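Notebooks warping on the shelf, is it the wood or the air?
Home Storage > Paper and Books
Posted by tallpines_07, 12/27/23

I keep a stock of blank notebooks for a small mail-order stationery business I run from home. They are large size, thread-sewn, 15 to a carton, and I store them lying flat in a wood bookcase against an outside wall. Since the heat came on, the covers have started to curl up at the corners. The pages look fine. The ones on top of each stack are the worst and the ones at the bottom have no curl at all.

The bookcase is a Jellinard, bought used, with no back panel. There is a floor vent in the same room but it is on the opposite side. I don't have a humidifier. A cheap gauge on the desk reads 20 percent most mornings, though I have no idea if it is accurate.

Should I store them upright instead? And is there any way to flatten the ones that have already curled? I can't sell them like this and I would rather not write them off.

margin_notes
Your gauge is probably not far off. Heated rooms get very dry in winter. A cover is usually board with printed paper glued to the outside and plain paper on the inside, and the two sides don't shrink the same amount. The side that loses more moisture pulls the board toward it. The top book on each stack has nothing pressing on it and gets the most air, so it goes first.

Keep them flat. Large notebooks with soft or medium covers lean when they stand up, and then you get a bent spine on top of the curl. Keep the stacks low and put only one size in each stack. If the sizes are mixed, the bigger covers bend over the edges of the smaller ones. Take the whole stack by both sides when you move it so the books don't slide and scuff each other.
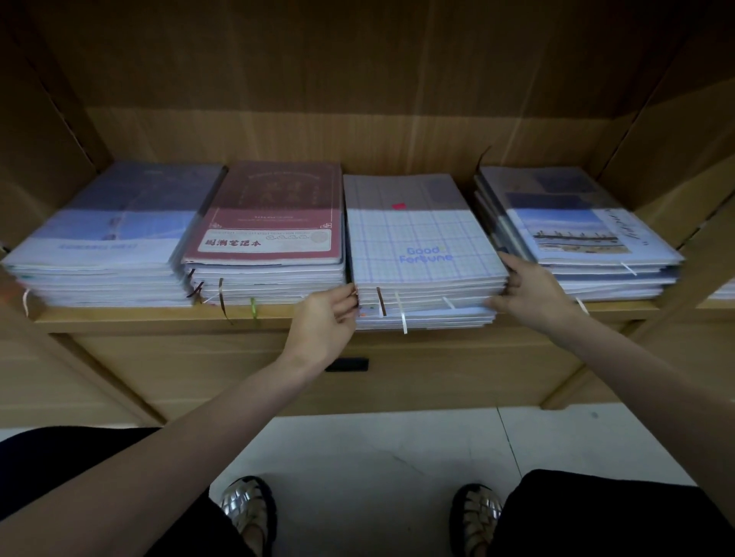
Flat storage on wooden shelves

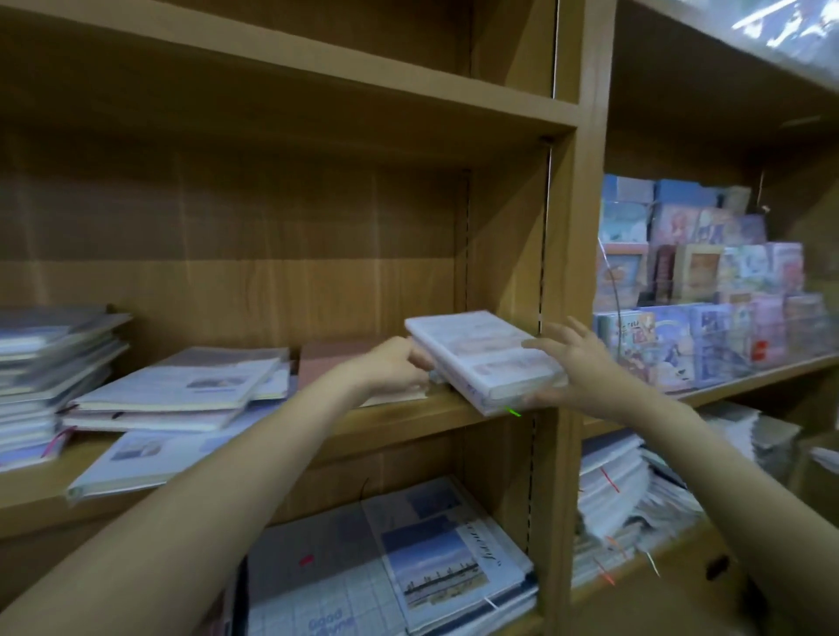

For the curled ones, put a sheet of plain paper between each book, lay a board on top that is bigger than the cover, and add weight. Leave them for 7 days in a room that isn't so dry. Don't spray them with water and don't use an iron. If the covers have foil stamping, check that the paper you put between them has no texture, or it will mark the foil.

Then get a humidifier and keep the room at a steady level. Big swings do more harm than a reading that is a little low.

Skaltmont_shopkeeper
I agree with most of that, but I would move the bookcase before buying a humidifier. An outside wall with no back panel on the case means the rear of every stack is sitting against cold air. We had 2,253 notebooks and planners in our stockroom last winter and the only ones that went bad were on the outside wall. Moving the shelves to an inside wall took an afternoon and we haven't had curled covers since.

Also, leave them in the shipping carton until you need them. I only unpack what I expect to sell that month.

cardboardbox
mine did that too. put a dictionary on them

tallpines_07
Thanks. I moved the case to the hall side this morning and have the worst ones under a board with two paint cans on it. The foil on the Martinelli covers is why I was nervous about pressing them, so I used smooth printer paper. Will look at the humidifiers next.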